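How to trace a relative's war service when the file is missing

Quick guide, written up from the talk in May because people keep asking for the handout. Covers soldiers from the Second World War, mostly Eastern Front, but the steps work for other armies too.

Step 1. Write down what the family knows
Full name, every spelling. Birth year, village, last letter home. Do this before you go near an archive. My own great-uncle was Koval on one card and Kowal on the next – same man, same village.

Step 2. Get the unit
Without a unit you are stuck. Look at:
- field post numbers on envelopes
- the back of photographs
- discharge papers, pension claims
- medal certificates (the award text often names the regiment)

Field post numbers got reassigned, so check the date on the letter against the list. A number from early in the war can point to a completly different unit later on.

Step 3. Read the unit, not the man
War diaries, casualty returns, hospital transfer lists. Slow work. Yevdokiia Koval went through almost 1,000 pages of returns to find one line about her grandfather, wounded outside a town and sent back to a rear hospital. One line, but it had the date. After that everything else fell into place.

Step 4. Work the maps
Period maps only for this part. Villages were renamed, merged, burned down. Mark each dated position in pencil, join them up, then look for gaps. A gap over 7 days usually means a move by rail or a refit. Go back to the diary for those.

Step 5. Copy and file as you go
One folder per source. Reference number on every sheet, front top corner. Li-hua Ho uses a spreadsheet with 40 columns, I use index cards, either is fine. Dont mix copies from two archives in one folder. Duplicates and bad copies go out the same evening or they creep back in.

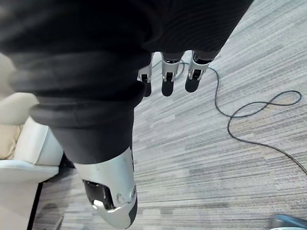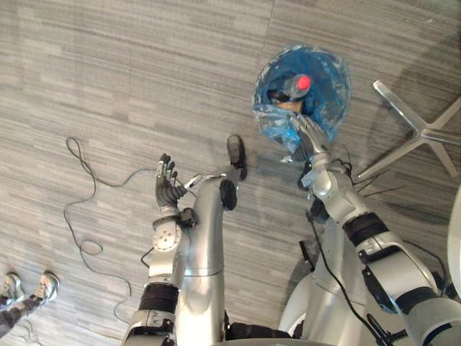
Step 6. Write to the archive
Short letter. Name, birth date, unit, what you want. No family history, they wont read it. Keep a copy and wait 10 weeks before chasing.

If the answer is "no record found", ask which series they searched. Often it was only one – prisoner lists and burial records tend to sit somewhere else and need a seperate request.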